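Jaltow two-arm control software: a review after 9 weeks

I run a small lab bench with two tabletop arms, and most of my time goes into getting them to handle things people handle every day. For the last 9 weeks I have used Jaltow for nearly all of it. It covers arm control, camera views, task planning and logging in one program. Before that I used Goretis, and I still have it installed, so some of what follows is a comparison.

My main test is a grocery job with fruit, a basket and a thin plastic bag. Bags are hard on any perception software, and I wanted to know how Jaltow would deal with one.

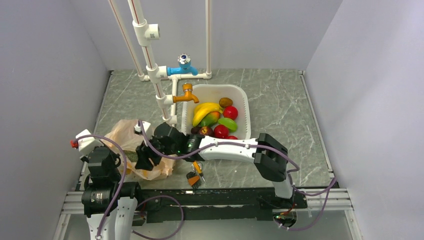 Fixed view and wrist view, same setup.

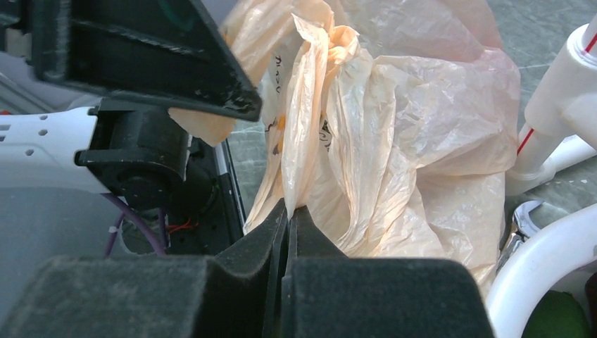
Setup took me an afternoon. The installer found both arms on the first try, but it assigned left and right the wrong way around, and the setting to swap them is under Network for some reason. Camera setup was easier. You show it a printed target, move each arm through a set of poses, and it works out where the cameras are. The wrist cameras need this done again whenever you loosen a bracket. Jaltow does not warn you if the result has drifted. Goretis does, with a small yellow mark next to the camera name, and I miss it.

Control is the best part. Motion is smooth at low speed, and the two arms share one clock, so a handoff planned for a certain moment happens at that moment. The collision check between arms is on by default. It is cautious at first and will stop an arm that has plenty of room. I lowered the margin one step from the factory setting and have left it there. With the margin any lower, the wrists get closer than I like when both arms work in front of the basket.

Perception is mixed. Solid fruit is fine. Apples and bananas are picked out reliably, even piled up, and the grasp points it suggests are sensible. Plums give it more trouble when they sit in shadow. Thin plastic is another matter. The depth view fills with holes wherever the bag shines, and the outline it draws jumps from one moment to the next. Printing on the bag makes this worse, as the software sometimes takes a patch of ink for a separate object and offers to pick it up.

What helped was turning off the depth view for the wrist cameras and using color alone once the fingers are close. There is a setting for this called near mode. The manual gives it two lines. In my last set of 40 bag grasps with near mode off, the fingers closed on nothing far too often for my taste. With it on, the misses dropped enough that I stopped looking for another fix. I would make it the default for anything soft.

The planner works in blocks that you drag into order – reach, close, lift, hold, release. You can nest them and add conditions. For short jobs this is quick. Past a dozen blocks the screen gets crowded and the zoom is clumsy, so I switched to the text version, where the same plan is a plain file I can edit and compare. Going back from text to blocks loses your comments. That has been true since version 2 and it is still true in version 5.

Logging is good. Every run is saved with all camera views lined up in time with joint positions and finger force. You can scrub through it and see the moment a grasp slipped from both the fixed view and the wrist view. I use this more than any other feature. The files are large, and there is no way to thin them out short of an outside script. I wrote one that keeps every frame near a grasp and drops most of the others.

I also tried the Bellton add-on, which promises better handling of cloth and film. It did a little better on dish towels and no better on bags, and it slowed the camera views enough that I could see the lag. I removed it.

Support is by email only. I wrote twice. The question about the swapped arms got a useful answer the next morning. The one about lost comments got a link to a page I had already read.

If you work mostly with solid objects and already own a Goretis license, I would not rush to switch. For two arms working close together, Jaltow is the better program, and the logs alone save me a lot of time. I plan to keep using it through December, when the Mertens trial opens, and run the same bag job on that.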